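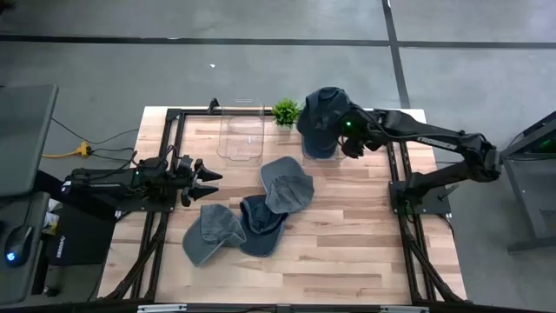 How many baseball caps does one person need? Fewer than 77, according to Nicanor Pereyra, who owned exactly that many when he moved into a smaller apartment and is still working on getting the number down.

I've been a cap person since middle school, so I went into this interview a little defensive. My own pile lives on a hook behind the bedroom door, and every time I want the one at the bottom, six others end up on the floor. Nicanor laughed when I told him. "The hook is where caps go to get old," he said. "Everything hangs off the one strap and you only ever wear the top two."

He sorts for a living these days, mostly closets and garages, under the name Hitarum. Before that he sold caps for four years in a tiny shop called Montecinos, and he still picks one up by the brim and turns it over to check the sweatband before he'll say a word about it. (He did it to mine. He had words.)

So where do you start? "On a table. A big bare surface, waist high, and you put the caps down a few at a time." He doesn't like sorting on the bed, where things get buried in the blanket and you sit down after ten minutes. A wooden workbench is great if you've got one, he says, and he'll happily leave a plant on it. "It's your house, it can look like your house."

Then come the containers, and he has opinions! He likes clear plastic ones, because if he can't see a cap he forgets he owns it and buys it again. "I had three navy ones. Three! I thought I had one and it was always in the wash."

I asked about stacking, since I'd read you should never do it. He nests his, crown into crown, brims all facing the same way, and stops at five or six. What he won't do is fold the crown back on itself – "you'll get that crease right down the front and it stays."

Faded caps were the part I was dreading. I have a gray one that used to be a much better gray, and I wasn't about to be talked out of it. But he's soft on those. His rule is that a cap can be as faded as it likes if you've worn it since June, and the crisp one you've never had on your head is the one that goes.

"People hang on to the new ones because they cost money," he said. "The old one you'd go back for if you left it on a bus."

I went home and cleared the kitchen table that same evening. I'm down to eleven caps in two boxes, plus the gray one, which is on my head while I type this – and the hook has a bathrobe on it now.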